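Rosholm portable treatment couch
Stock code 3377

151 shares | 14 comments

I've been lugging couches up other people's stairs for most of my working life, so when we started stocking the Rosholm I insisted on having one for myself before it went on the site. I had it in the back of my car all through the autumn and most of the winter, and this page is more or less my notes from that, tidied up a bit, with the bits you need for ordering at the bottom.

So, what is it? A folding two-section couch with a face hole, a lifting backrest and four legs that you adjust by hand. It's aimed at anyone doing home visits or hiring a room by the hour: massage, osteopathy, physio, reflexology, whatever you do. If you've got your own room and never move your table, have a look at the Levberg instead, it's electric and much nicer to your back, and you won't thank me for selling you a folding one.

The weight is 14 kg without the carry bag. I know there are lighter ones. I've owned two lighter ones and they both squeaked, and one of them had a sort of sideways wobble that made every nervous client grab the edges as soon as I put any weight through my hands. The Rosholm doesn't wobble. You can lean on it properly, do a good slow press down the back, and it stays where it is. I did get a creak after a month or so from the middle hinge and it went away when I tightened the bolts with the key that comes in the pocket, so do check those now and then (everyone forgets, me included).

The frame is beech and the cables underneath are covered in a plastic sleeve so they don't scratch up your wooden floor or your shins. The legs go up and down in steps with two knobs on each. It's fiddly, I won't pretend otherwise. If you treat tall people and short people back to back you won't be changing the height between them, you'll pick something in the middle and bend your knees. Set it so your knuckles just brush the top when you stand beside it with your arms hanging down, that's what I was taught and it still works for me, although I go a notch lower if I'm doing a lot of deep work.

Padding next! I get more questions about padding than anything else. The Rosholm is firm on the bottom with a softer layer on top, and after a full winter of use mine hasn't gone flat in the middle. My older clients like it. One of them did say it was a bit hard on her hip bones when she was lying on her front, and I now put a folded towel there for her, but she says that about every couch and about the chairs at the library too. If you like a really squashy table you might find this one a bit serious. Try it in the shop at Stasiv first if you're anywhere near, they keep one set up near the window and don't mind at all if you lie down on it.

The covering is a wipe-clean vinyl in navy, plum or a sort of oatmeal. I'd go for navy. I chose oatmeal, because it looked so fresh in the catalogue, and then I met a client who'd done her own fake tan that morning. It did come off, with warm water and a drop of washing-up liquid, but I had a bad ten minutes. Whatever colour you pick, please don't use alcohol wipes on it every day. They dry the vinyl out and it'll crack along the fold, and that sort of cracking isn't covered by the guarantee. A mild soap spray and a soft cloth is plenty, then dry it off before you fold it up or the two halves stick together and make a horrible noise when you open them.

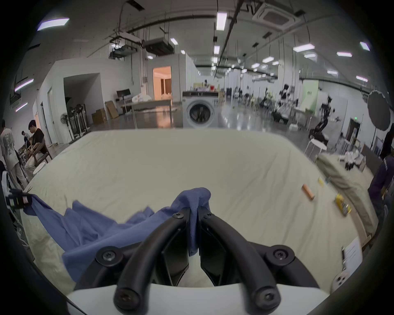 By Mekdes Araya
Updated in February

Right, covers and sheets, since you'll want something between the client and the vinyl. Any standard couch cover fits. I use cotton ones in the warmer months and towelling ones in winter, with a hole cut for the face, and a loose blanket for on top. Buy more than you think you need. I started with three sets and spent every evening running down to the washing machine, and it was a miserable way to live. Go for covers with elastic all the way round and not only at the corners. The corner ones ping off as soon as somebody turns over.

If you get cold rooms (I do a lot of village halls and one very draughty front room with a lovely view) then a heated pad goes nicely under the cover. We sell the Astberg one and it has a long lead, long enough that I've not needed an extension so far. Turn it on when you arrive and off when the client gets on, unless they ask. Don't use it with anyone who has trouble feeling heat in their legs or feet, and do read the leaflet, I know they're dull but this one is only a single page.

The face cradle comes with the couch. It tilts and it goes up and down, and the cushion sticks on with hook-and-loop tape so you can pull it a bit wider for bigger faces. It's good. I think it's the best thing about the whole couch if I'm being fair, I've had people fall asleep in it who told me beforehand they couldn't bear lying face down. There's also the hole in the couch itself for when you don't want to use the cradle, with a plug to fill it in. You will lose the plug. I've lost mine twice, and the second time it was in the hall cupboard inside a welly. We do sell spare ones.

The backrest lifts with a wooden prop underneath and has four positions. I use it for pregnant clients and for anyone with reflux or a chesty cough, and it's lovely for foot treatments as well, people like to sit up and chat. You can't lift it with someone on the table, please don't try. Ask them to sit up, swing their legs round, set it, and then help them back. It takes a few seconds and it saves your fingers.

Now the carrying. There's a bag in the price and it has a shoulder strap and a big outside pocket, and the pocket will take the cradle, a couple of covers and a bottle of oil if you wrap it up well. The strap is a bit thin. I swapped mine for the padded one and it was money well spent, particularly for third-floor flats. Hryhorii Kuzmenko, who looks after our deliveries, uses a little folding trolley with his and swears by it, but I've got gravel outside my house so trolleys and I don't get on. It fits lying flat in the boot of my small hatchback with one of the back seats down. Do measure yours.

A few things I'd like changed, as I'm allowed to say so on here. The knobs on the legs could be bigger, they're hard work with oily hands. The zip on the bag sticks at the corner. And the arm shelf, the little sling that hangs below the cradle, has two buckles that look identical and aren't, so the first few times you'll put it on back to front and wonder why it's lopsided. I put a dab of nail varnish on the left one.

Would I buy it again? Yes, and in navy! I've used it for proper deep treatments, for gentle ones, for one afternoon at a running club where it was stood on wet grass (I put old carpet tiles under the feet) and as an emergency buffet table at my sister's. It's been fine every time.

What you get: the couch, face cradle and cushion, arm sling, face hole plug, carry bag and bolt key. Covers, heated pad, padded strap and trolley are all separate.

Guarantee: two years on the frame and hinges, one on the covering. Keep your order email, that's all we need to see. If something goes wrong ring us before you post anything back, as quite often it's a loose bolt or a cable that's slipped off its hook and I can talk you through it on the phone. Mornings before 10 are best as I'm usually out seeing clients after that.

Delivery is by van and they do need somebody in to take it. It comes in one long flat box and it's awkward for one person on a staircase, so if you're upstairs put a note on the order. Returns are fine within the usual period as long as you haven't used oil on it. Trying it out at home with your clothes on is perfectly all right, and I'd want to do that myself.

14 comments | Showing most recent

Svitlana Hnatiuk
Had mine since the start of the season, plum, very pleased. You're right about the zip. I rubbed a candle along it and it's been better. Does the padded strap fit the older bag as well? Mine's from my last couch and I'd rather keep it.

Mekdes Araya
Candle, brilliant, I'm trying that tonight. The strap clips onto any bag with metal rings, so if yours has those it'll go on. If it's sewn in, no.

Vitalii Skoryk
I'm 6ft 4 and found even the top setting a touch low for me when I stand up straight. Not a complaint as such, I do a lot of it sitting on a stool anyway, but other tall people might want to know. Are longer legs coming?

Mekdes Araya
I've asked Rosholm and they said maybe. I'll put it on this page if they do.

Nizar Karam
Second the point about alcohol wipes. Ruined a good table that way at my old clinic, split right down the fold. Does the oatmeal one show massage wax much? My other half wants it to match the curtains.

Mekdes Araya
A bit round the edges, where your thighs lean on it. It wipes off if you get to it the same day. Tell them navy goes with everything!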